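3.2 The sorting station

Once the arms were bolted down, we had to decide what they should sort, and I'll admit my first pick was wooden blocks. Noura Rawashdeh, who ran the October build with me, talked me out of it. Blocks are too kind! They don't bend, they don't tangle, and a student can get a gripper to pick one up on the first afternoon and learn very little. So we went with parts from old sensor units (the club at Puncombe had a closet full of them), and that's where the course got interesting.

The task is easy to say. Parts start out in a metal tray between the two arms, and each kind has its own yellow bin. There are four kinds: small metal connectors on short wires, round circuit boards, twisted wire bundles, and loose harnesses. The left arm gets the connectors and the boards, the right arm gets everything floppy. We called the whole thing Pullusach, after a nickname one of the teams came up with, and the name stuck even in our log files.

We had 23 students in 3 teams, and every team drove both arms by hand before writing any code of their own. Between them they logged 2,461 pick attempts, of which 806 were on harnesses. I'd have guessed fewer, but people kept going back to the harnesses, partly out of stubbornness and partly (I think) for fun. The Yammine team even made up its own practice drill, one wire loop over and over, and the other teams copied it within a week.

Figure 2 gives the layout we settled on. Paper goes in the bottom of the tray, which was a student's idea after a long fight with glare off the steel, and we kept it for every run that counts in Section 4.

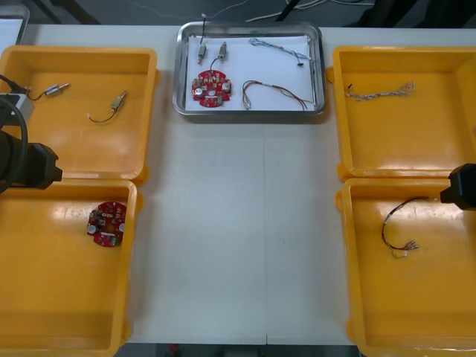 Figure 2. The sorting station with parts in the tray and in all four bins.

A run ends when the tray is clear or the team calls it. We didn't use a timer in the first round, and I'd do that part differently next time, as the Citov team liked to stop and argue over a grasp before trying it (good arguments, mind you, but long ones). Dropped parts went back in the tray by hand and were logged as a miss. If a part landed in the wrong bin, the team could fix it before the end of the run, and we scored only where it finished up.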